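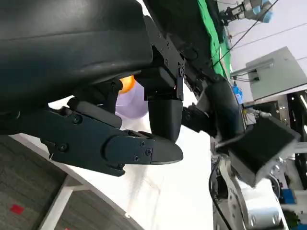

The arms above the white table in our room, seen from very close.

When I started at Mikbridge I thought that a rule was a paper on the wall. I come from a country where we have many papers on many walls, so I did not read ours. It was a mistake, and Priit Priedītis told me so in my first week, politely, before lunch.

What I want to write down is how we set the table now. We changed it in November and I already forget how we did it before.

First, the start layout. For the plate and pumpkin task the plate goes in the middle and it must be empty. The mug goes at the back, handle to the right. The pumpkins may stand anywhere a hand can reach, but never closer than 5 cm to a hole in the table top. We lost a whole morning to a pumpkin stem in a hole, so I support this rule with my full heart.

Second, the people. When the arms have power, no person reaches over the table, also not to fix something small. You say "hands out", you wait for the answer, and then you press the stop. Priit wanted the answer to be a word and not a nod, and I think he is right – a nod is easy to miss when you look at a screen.
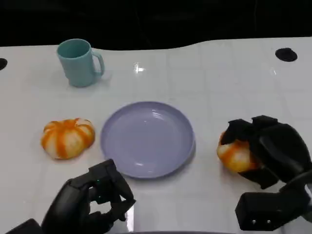
Third, the speed. We run at 15 percent for every new layout and we go up only after five clean rounds. The Weltesa handbook, which we borrowed a lot from, permits more. I asked why we are stricter and the answer was that our room is narrow. I accept this, but I would like to see it written next to the number. A rule without its reason is the first one that people drop when they are tired.

Fourth, the log. If a hand drops something, we write it, even when the next try is good. My colleagues at Sulivon write only the tries they keep, and later they can't say if 80 good ones came from 90 tries or from 2000.

I am still not sure about the mug. It is not part of this task, and the layout sheet says only "mug, back, left". Priit will ask the person who wrote the sheet. Until then I put it where the sheet says, and I measure from the table edge with my old ruler.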